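Bolsa de investigação: aprendizagem por demonstração em manipulação bimanual simulada

O grupo Lirnau abre candidaturas para uma bolsa de investigação no projeto Catatent, dedicado à transferência de políticas de manipulação entre ambientes domésticos simulados. O trabalho decorre sob orientação de Mimoza Stojanović e destina-se a titulares de mestrado em engenharia eletrotécnica, informática, matemática aplicada ou área afim.

Enquadramento

O conjunto de dados atual reúne 3000 episódios teleoperados no simulador Trokari. Cada episódio inclui uma vista a partir do corpo do robô, com os dois braços no campo visual, e vistas solidárias com o punho. A política de referência, Lui, foi treinada com 996 desses episódios e prevê sequências de ações de 100 passos.
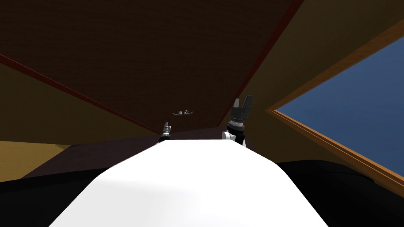
Problema em estudo

A vista do corpo fornece contexto sobre a divisão, mas resolve mal os objetos pequenos e sofre oclusão pelo próprio robô. As vistas de punho compensam parte desta limitação. Em contrapartida, a base da garra pode tapar o objeto de interesse, do qual fica visível apenas uma fração na margem inferior.

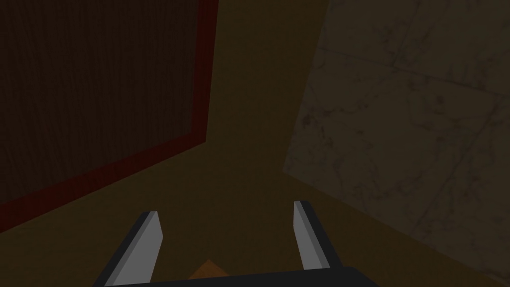 A hipótese de trabalho é que a ponderação das vistas deve depender da visibilidade estimada do objeto em cada instante. Nos ensaios preliminares, a ponderação fixa degradou o desempenho em cenas com pouca luz e superfícies de textura distinta, como madeira escura e padrões de tipo mármore. A análise cobriu quase 689 execuções e ainda não separa o efeito da iluminação do efeito da oclusão.

Plano de trabalhos

1. Anotar a visibilidade do objeto nas vistas de punho a partir das máscaras do simulador.
2. Implementar a ponderação variável na Lui e treinar variantes com sementes distintas.
3. Avaliar as variantes com a iluminação e as texturas alteradas de forma independente.
4. Caracterizar os casos em que a garra está aberta e o objeto surge apenas junto à base.

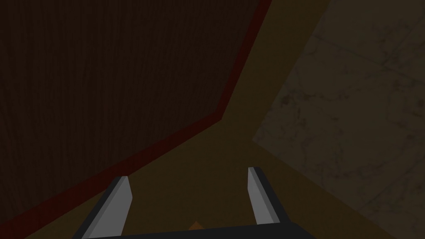
Para o ponto 4, importa distinguir erros de perceção de erros de aproximação. Vistas consecutivas podem diferir muito pouco, e a fração visível do objeto não determina, por si só, a distância à garra. O candidato deverá propor um critério de classificação reprodutível e documentá-lo.

Requisitos

Experiência comprovada em Python e PyTorch. Conhecimentos de cinemática e de transformações entre referenciais. Leitura e escrita técnica em inglês. Valoriza-se experiência com motores de física ou com políticas de difusão.

Condições

Início em outubro, em regime presencial, com possibilidade de renovação mediante avaliação do relatório intercalar. O acesso ao cluster de cálculo é assegurado pelo grupo.

Candidatura

Enviar curriculum vitae, certificado de habilitações e uma página com a descrição de um projeto anterior, incluindo ligação para o código quando exista. As questões técnicas sobre o simulador devem ser dirigidas a Povilas Venckus. Os candidatos selecionados realizam uma entrevista e um exercício de análise sobre dados do projeto.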